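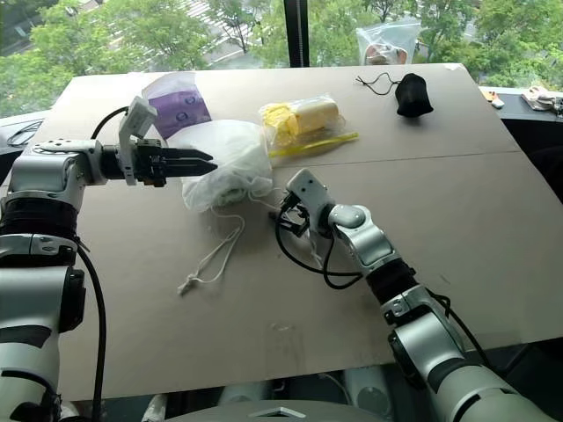 Ekdale Residents' Association
Minutes of the Planning Meeting, Welcome Kits

The meeting was called to order at 6:10 p.m. in the second-floor meeting room. Kalevi Peltonen presided. A quorum was present. The minutes of the February meeting were approved with one correction: the storage unit is leased from Rizk, and the earlier minutes had named Ralum.

1. Quantities
The chair reported that 237 households are expected to move into the new building. The order for drawstring bags stands at 200, and members agreed to request the remaining 37 at the same unit price. If the supplier declines, the matter will return to the next meeting. No change was made to the towel order.

2. Budget
The balance in the kit fund is $700. A motion to set aside $200 of this for replacement items was made, seconded and carried, with one abstention. It was noted that the Prevemix invoice for toiletries has not been received. Mr. Peltonen will write to the firm again and ask for an itemized copy. 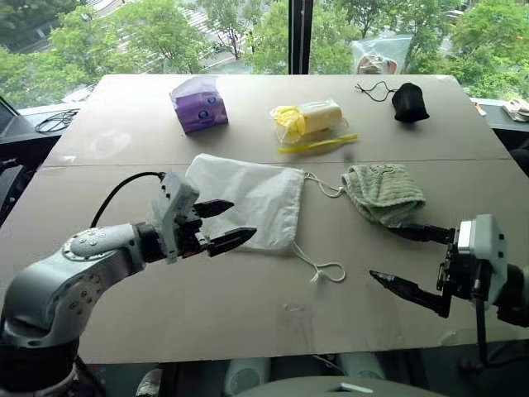 3. Contents and order of packing
Members discussed what each kit should hold and how it should be packed. The towel takes up the most room and will go in first, folded. It was suggested that one color be used for all kits; the pale green was preferred, and the faint embroidered motif near the top edge of the towel was thought suitable. Soap will stay in a clear plastic bag of its own. A member objected that the yellow toothbrush has no cover when it is laid out beside the soap, and asked that it be given a sleeve or a separate bag. This was agreed.

The tissue box prompted a longer discussion. Several members felt that a full box makes the kit awkward to carry, and pocket packs were proposed as a substitute. The purple box will be kept for kits delivered to the door — pocket packs will be used for those picked up at the office. The small black pouch was accepted as an optional item for keys.

4. Instruction sheet
A one-page packing sheet will be prepared and posted in the meeting room. It will list the contents in packing order and remind packers to pull the cord closed before a bag is placed in its carton. A draft will be sent to members for comment.

5. Other business
A request to move the starting time to 6:30 p.m. was tabled.

The meeting was adjourned at 7:25 p.m.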